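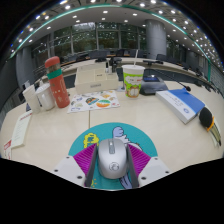
A silver mouse on a teal mouse pad. Entries for the Skesau summer series are made online.

Skesau league moves to verified seed times for summer track series

The Skesau Athletics League will seed every track event in its coming summer series from verified marks only, ending the practice of accepting whatever time an athlete or coach types into the entry form. The change was published on 17th September with the revised technical rules and applies from the opening meeting at Zaston.

Under the old rules a seed time was a declaration. It was not checked unless a rival club raised a query before the heats were drawn, and few did. A review of last season's entries compared the declared time with the athlete's best result in the previous twelve months. Of 1,043 individual track entries, nearly 200 carried a declared time that could not be matched to any result. Most of these were in the 800 metres and 1500 metres, where seeding decides who runs in the fast section and who runs earlier in the evening.

The league said the mismatches had several sources. Some were training times. Some were relay splits entered as open 400 metres marks, which gives the athlete the benefit of a moving start. Others were road kilometre splits, or marks from more than a year earlier that had stayed in the club's saved entry list. The review did not treat any of the entries as a breach, as the rules then in force did not require proof.

How marks will be taken

From this season the entry form will pull each athlete's best mark from Vi, the results database the league has used for its own meetings for several years. The field for seed time will be locked. If an athlete has a faster mark from a meeting outside the league, the club can submit it with a link to the published results, and it will be added once the entries desk has confirmed the name, event, date and timing method.

The qualifying window opens on 1 August of the previous year. Marks set before then will not be used, even where they remain the athlete's personal best. Indoor marks are accepted for 800 metres and longer and are not adjusted for track size. Relay splits and intermediate times within a longer race are not accepted, with one exception: a 1500 metres time taken at the line during a mile race, by photo finish, may be used if it appears in the official results.

Hand times remain valid for seeding but will be converted. For events up to and including 200 metres, 0.24 seconds is added; for 400 metres and the long hurdles the figure is 0.14 seconds. Hand times over longer distances are rounded up to the next tenth and used without conversion. A converted time ranks behind an equal electronic time.

Wind readings will be recorded against sprint and short hurdles marks but will not rule them out. A wind-assisted time can be used to seed a heat. It cannot be used to meet an entry standard for the final meeting of the series, where a legal reading is required.

Athletes with no mark

Athletes without a verified mark will be entered as NT and placed in the slowest section, in an order set by random draw. The league considered using marks from a neighbouring event, such as a 3000 metres time to estimate a 1500 metres seed, and decided against it for the first season. Conversion tables of that kind work reasonably well for senior athletes and poorly for juniors, and juniors make up most of the NT entries.

There is a limited right of placement. The meeting referee may move an NT athlete up by one section if the club supplies written evidence of current form before the draw closes. No more than one athlete per section can be moved in this way, and the move cannot push a verified athlete down a section. Clubs have been told that evidence should be brief and that training logs on their own will not be enough.

Section sizes are also changing. The maximum field for the 800 metres drops from 14 to 12, started in lanes with two athletes sharing where needed and breaking at the end of the first bend. The 1500 metres stays at a maximum of 16 on a curved start line. Sections will be filled from the fastest down, so that any short field is the slowest one, and fields of fewer than five will be merged with the section above. Merged sections are scored as one race.

Scratchings and substitutions

Entries close at 8 pm three days before each meeting. Draft sections will be posted the next morning and clubs will have until noon to report errors. After that point sections are final — a late scratching leaves an empty place and the remaining athletes are not reseeded. The exception is the fast section, where a gap reported before check-in can be filled by the highest-ranked athlete from the next section who agrees to move.

Check-in at Zaston closes 45 minutes before the scheduled start of the event. An athlete who checks in and does not start will lose entry to later events that day unless the medical desk has signed a withdrawal slip.

All 27 member clubs were sent the draft wording during August. The main objection came from Girker Harriers, who argued that athletes returning from injury or a long break would be seeded well below their level for at least one meeting. The final version goes some way to meet this. An athlete with no mark inside the window but a verified mark in the 12 months before it may be seeded on that older mark plus 2 per cent, once only, in one event.

Field events are not affected. Order of competition in the throws and horizontal jumps will still be drawn by lot, with the top eight reordered after three rounds. Starting heights in the vertical jumps will continue to be set by the referee on the day from the heights listed on the entry form.

Clubs with saved entry lists should clear them before making new entries, as old declared times will still display on screen until the list is refreshed, although they are no longer read by the system. Queries about a missing or incorrect mark go to the entries desk and should include the athlete's registration number, the event and the meeting at which the mark was set. The revised technical rules and the timetable for the Zaston meeting are on the league's website.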